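Play kitchen

A play kitchen is a child-sized imitation of a domestic kitchen, used in homes, nurseries and preschools for pretend cooking. It is a single piece of furniture or a set of separate units, made of painted board, solid wood or molded plastic. The type is also called a toy kitchen and, in older trade catalogs, a nursery range.

Layout

Most models follow the order of a real kitchen wall. A refrigerator section stands at one end, a sink and burners share the countertop, and shelves or a microwave are placed above. Doors open on simple hinges, while burners and control knobs make no heat. Larger models add a freezer door, a telephone or a rack for plates. Surface detail such as tile patterns, dispensers and buttons is usually printed or applied as decals - a cheaper method than molding each part.

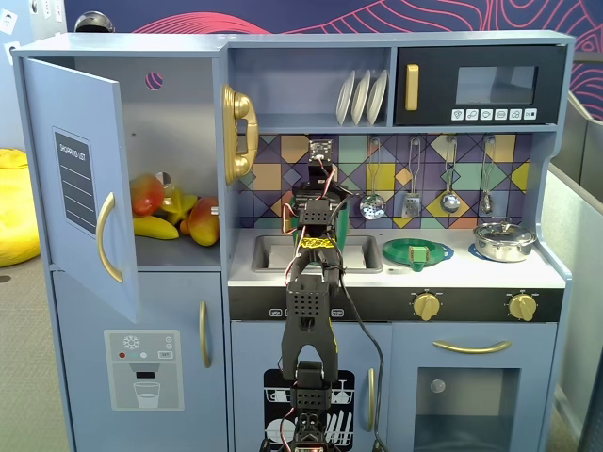 Light blue-gray play kitchen with patterned backsplash, hanging utensils and play food in the open refrigerator section.

Accessories

Utensils, pots, plates and play food are sold with the kitchen or in separate sets. The Siltcombe catalog divides its accessories into four groups: cookware, tableware, food and cleaning. Safavi sells a boxed assortment of 100 pieces, most of them fruit and vegetables. Hooks on the backsplash keep long-handled tools off the countertop.

Construction and assembly

Flat-packed models are joined with cam fittings and screws. The Brolta series has seven main panels and a countertop depth of 300 mm. Tall units are fixed to the wall with a bracket - the Cildale pattern uses a slotted plate that allows for a baseboard. Knobs and handles are attached last, after the doors have been aligned.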